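Soft grasping in the simulator: a how-to for people who don't trust the simulator

Troncombe Robotics Club, student project pages
Updated April 4, 2023

Every year someone joins the club, opens the simulator, watches the gripper pick up a block and tells the rest of us that grasping is solved. Then they change the block for something squashy and we don't hear from them for a week. These notes are for the week.

You'll need the club build of the Fodberg scene files, the arm model that comes with them, and a computer that doesn't sound like a hair dryer when it opens a browser. I'm assuming you've done the rigid block exercise. If you haven't, do that one first, and don't skip the part on joint limits.

Step 1. Load the soft object by itself

Open the soft grasp project and load only the yellow object. Leave the arm out. Let it drop a short distance and watch it settle. If it keeps jiggling, your time step is too long. If it sinks into the surface, the contact settings are wrong, and no amount of clever gripper code is going to rescue you later. The old wiki page tells you to "tune until it looks right." I'd ignore that. Plenty of things look right and are rubbish when you plot them.

Write down the stiffness value you settled on. Our default is 560, which was picked by a former member for reasons that were never recorded. It behaves. That's the best I can say for it, and I wouldn't put it in a report as if it described any real material.

Step 2. Add the arm and line up

Bring the arm back in and switch to the hand camera. Open the fingers all the way. Move down slowly and stop with space on both sides of the object, before either finger makes contact. 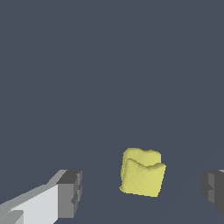
Hand camera view during line-up. The gap is wider on the right.

An uneven gap matters more than people think. With a rigid block the first finger to touch just shoves it over until the other one meets it, and everybody claps. A soft object dents on the first side, rolls a bit, and you end up holding it by a corner. Shift the hand sideways until the gaps match by eye, then check the numbers, then trust the numbers over your eye.

Don't bother using the hand camera to judge height. The surface and the backdrop are nearly the same colour and there's hardly any shadow to help you. Read the height off the pose panel.

Step 3. Close on force, with a limit on travel

The tutorial that came with the scene files closes the fingers to a fixed width. That's fine if every object is the same size and never squashes, so it's fine for the tutorial. Use the force mode:

Set the closing speed to the lowest preset.
Set the force limit low and raise it one notch per attempt.
Set a travel limit as well, so the fingers can't keep going after the object gives.
Hold for 500 simulation steps before you ask the arm to do anything else.

The hold is the step people cut, usually the night before a demo. The soft body is still moving after the fingers stop. Lift straight away and you're lifting something that hasn't finished changing shape.

Step 4. Lift, and look from outside

Raise the hand straight up, no rotation, and swap to the side camera.

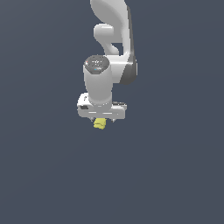
A lift is only a lift if it lasts. We log the object's height relative to the hand at every step and call it a success if that number stays flat through the whole hold. A screenshot of something yellow between two fingers proves that it was there for that one moment. I've seen posters at student competitions built on less, and the Jirkcombe open day in July had at least two of them.

Watch the log for slow creep. If the object slides down a little every few steps, your friction is doing the work your grip should be doing. Turning friction up will hide this. Please don't, or at least tell us you did.

Step 5. Check the contact up close

Go back to the hand camera with the fingers closed and pause the run. Turn on the contact overlay and see whether both fingers are registering.
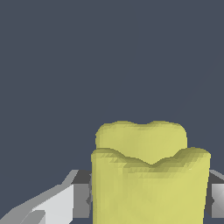
Contact on one side only usually means you skipped the centring in Step 2. Contact on both sides with a wildly jumping force reading usually means the mesh is too coarse where the fingers press. There's a finer mesh in the same folder. It has 1,958 elements and it's slow, so use the coarse one for practice and the fine one for anything you plan to show another human being.

Step 6. Do it again, with worse conditions

Run 6 attempts from different starting positions. Nudge the object, turn it, drop it from a bit higher. Keep the failures in your results. A table with no failures in it tells me you stopped when you liked the answer.

What this doesn't get you

It doesn't get you a working grasp on the Tannous bench arm. The simulated fingers are hard grey polygons, the lighting never changes, and the object has whatever properties we typed in. Some of the habits carry over: slow closing, the hold, logging height. The numbers mostly won't. If you move to the bench, start the force limit at the bottom again and keep your hand near the stop button.

Questions and corrections go on the project board. If you've got a better reason for 560, post that too.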